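요즘 타임라인에 "한 달 구독료로 식비 반값" 어쩌고 하는 밀키트 정기배송 후기가 너무 많이 뜬다. Gokier라는 곳인데, 석 달 써 본 사람으로서 몇 개 적어 둔다. 타래로 씀.

일단 반값이라는 계산부터 이상하다. 홈페이지 계산기에 들어가면 비교 대상이 배달음식이다. 매일 저녁을 배달로 먹던 사람 기준이면 뭘 해도 싸지. 나는 원래 장 봐서 해 먹던 사람이라 오히려 늘었다.

가계부를 뒤져 봤다. 구독 전 달이랑 첫 달을 놓고 보니 식비는 늘었고 버린 채소는 줄었다. 채소가 줄어든 건 인정. 근데 그걸 위해 배송비 4,000원을 매번 내는 게 맞나? 무료배송 조건은 두 박스 이상인데 1인 가구가 두 박스를 무슨 수로 먹냐고.

"셰프 레시피"라는 말도 좀 그렇다. 카드 뒷면에 Ignacio Zapata 셰프 감수라고 적혀 있길래 궁금해서 고객센터에 물어봤다. 감수가 정확히 뭘 한다는 뜻이냐고. 답은 "메뉴 개발 전반에 참여하십니다"였다. 그래서 뭘 하시는데요.

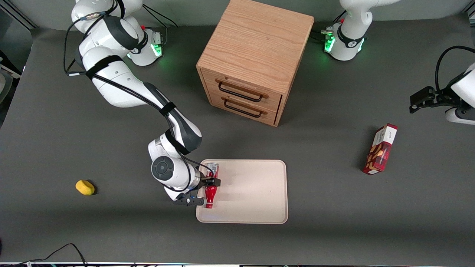 양념 얘기. 소스는 거의 다 달다. 매운맛도 달고 간장맛도 달고 크림도 묘하게 달다. 소스를 절반만 넣고 집에 있는 식초를 조금 타면 먹을 만해지는데, 그러면 내가 돈 주고 산 게 썰어 놓은 양파 아닌가 싶어짐.

나트륨도 보시길. 내가 제일 자주 시킨 볶음면이 1인분에 778mg이라고 크게 써 있는데, 봉지 뒤를 보면 그 1인분이 봉지 절반이다. 성인이 그걸 둘로 나눠 먹는다고? 진심으로?

포장은 말해 뭐해. 박스 안에 비닐, 비닐 안에 또 비닐. "친환경 아이스팩"은 물이라서 하수구에 버리면 된다는데 겉의 필름은 결국 내가 쓰레기통에 넣는다. 박스 옆면에 나뭇잎 그림 그려 놓는다고 달라지는 건 없다고 봄.

후기 숫자도 잘 안 믿는다. 앱에 후기가 772개 달린 메뉴가 있어서 한참 내려 봤더니 같은 문장이 계속 나온다. "간편하고 맛있어요 재구매 의사 있어요." 사진 올리면 적립금을 주니까 그럴 수 있지. 그럴 수 있는데 그걸 평점이라고 부르지는 말자.

좋았던 것도 쓰자면, 두부조림은 괜찮았다. 달긴 한데 두부가 단단해서 안 부서진다. 그리고 야근하고 밤 10시에 들어온 날은 솔직히 고마웠음. 이건 부정 안 함.

Ximena Sosa 님이 전에 비슷한 서비스 Stosia 해지하는 데 애먹었다고 쓰셨던데 여기도 만만치 않다. 해지 버튼이 설정에 없고 "혜택 관리" 안에 들어가야 나온다. 누르면 할인 쿠폰이 뜨고, 거절하면 한 달 쉬어 가기를 권하고, 또 거절해야 진짜 버튼이 나온다.

쉬어 가기 누르신 분들은 날짜 꼭 적어 두세요. 10월에 그거 눌러 놓고 잊었다가 박스 하나 더 받았다. 알림은 앱으로만 오는데 나는 앱 알림을 꺼 놓는 사람이라.

답글로 "그럼 뭘 쓰라는 거냐" 하시는 분 계신데 대안을 팔려고 쓴 글 아닙니다. 첫 박스 할인으로 한 번 시켜 보는 건 안 말림. 대신 두 번째 박스 가격을 먼저 확인하고 카드 등록하세요. 결제 화면 맨 아래에 회색 글씨로 있습니다.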